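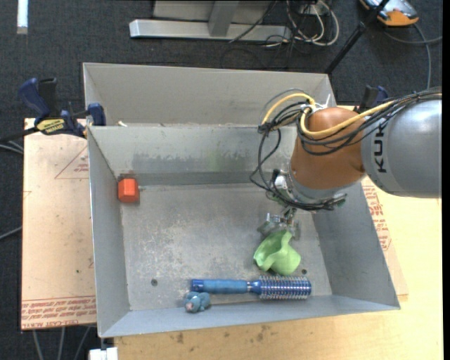 A robot arm reaching into a grey metal bin.

Skorier moves validator set to new client after October fork

Skorier, the proof-of-stake network used mainly for settling tokenised invoices, has moved its validators to version 3 of the Tratard client. The switch took effect on Sunday at block height set by governance vote, and older clients can no longer sign blocks.

The new version changes how rewards are paid. Until now they were credited at the end of each epoch in a single batch, which slowed block production for several minutes. Under version 3 they are recorded as they accrue and can be claimed at any time. The minimum stake stays at 2,000 tokens.

Nearly 42 per cent of stake had upgraded a day before the deadline. Arne Brinkmann, lead developer at Buschmann, the company that maintains the client, said most of the larger operators had waited for a patch to the key import tool. Operators who missed the deadline are not slashed, but earn nothing until they upgrade and resync.

The Follard exchange paused deposits and withdrawals of the token during the fork. Withdrawals have resumed. Deposits remain closed and will need twice the usual number of confirmations when they reopen.

Two proposals are still open for voting. One would lower the fee for cross-chain transfers, and the other would shorten the unbonding period. Token holders who delegate their stake do not need to take any action.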